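Chapter 3
House Rules for a Shared Bench

Before we come to the published standards, which fill the second half of this book and which I promise are less frightening than they look, I should like to spend a little time on the humbler kind of rule: the sort that gets taped to a cupboard door. When I first taught the bench course at Starkidlow we had 12 of these, typed on a single sheet, and I would still put that sheet up against many a thicker document. (The full list is in the appendix, coffee ring and all!)

Most of them concern what a person does before the arm is allowed to move. Clear away anything the task doesn't call for. Check that the work surface is fixed down. Agree who has the stop button, and say it out loud, even if there are only two of you and it feels a bit silly. Write down the starting layout so that somebody else could set it out again tomorrow. 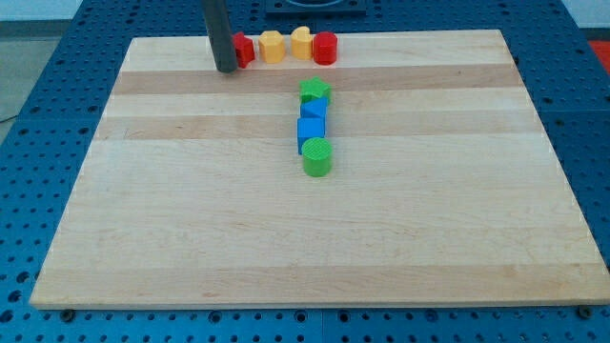
That last rule is the one students grumble over, and I do sympathise, for it is dull work when you are itching to press go. But a tabletop task with small parts depends a great deal on where those parts begin, and "in a row, more or less" means something different to each person who reads it. At Varkum, where I spent one very happy June, a trial without a written layout simply wasn't entered in the log. We lost 86 trials that way in my first fortnight, most of them mine, I am sorry to say.

You will meet the same idea in grander clothes later on, when we talk about records and repeatability. For the moment, please read the sheet through, then try the following before you go on to section 3.1.

To think over: choose a task from your own workshop and write its starting layout in plain words. Hand it to a colleague, leave the room, and see what they set out.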